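Overnight bakers wanted, Crenshaw
Posted by Precious Policarpio, Ivero Bread

Need two people for the night bake. Starting as soon as you can, November at the latest. We're the shop on the corner in Crenshaw, green awning, next to the tire place. Wholesale plus a small front counter.

Shift is 10 pm to 6 am, four nights, Thursday always included (biggest order of the week). Mixing, shaping, loading the deck oven, scraping down after. We put out 1,000 rolls on a heavy night so you have to be OK with repetition and with flour in your ears.

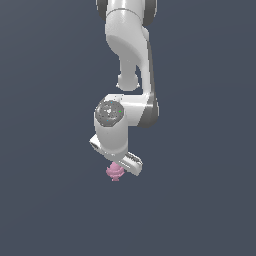 Pay is $751 a week before taxes, goes up after 90 days if we're both happy. Paid meal break. Bread to take home, as much as you can carry. No benefits yet, working on it, ask me where that stands.

What I need from you
Some kitchen work, doesn't have to be baking
Can lift a 50 lb bag and do it again
Shows up. Texts if can't
Food handler card or willing to get one the first week, we pay the fee

Nice to have: sourdough, lamination, driving license for the Indunik Market drop when our driver is out. 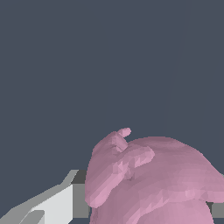
Spanish or Tagalog a plus, not required. Music is whoever gets there first. Non-slip shoes are on you, aprons are on us. Parking in back after 9, don't park in the tire shop spots, they tow.

Trial shift is one night and it is paid. Please dont send a five page resume. Half a page, or just write me what you've cooked and where and which nights you can't do. No cover letter needed. If you applied in spring and didnt hear back, apply again, that inbox was a mess and I'm sorry.
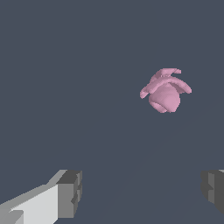 Chibuzor Ezeani: Is the second spot open to part time? I can do Thursday and one more night but not four, I have class mornings. Worked the ovens at Woneo for two years.

Precious: Yes could split it if I find someone for the other two. Send me your nights. Same goes for anybody else who only wants half, put "split" in the subject line so I see it.

Drop applications at the counter before 2 pm or use the form on our jobs page. Calls after 3 only, I'm asleep before that.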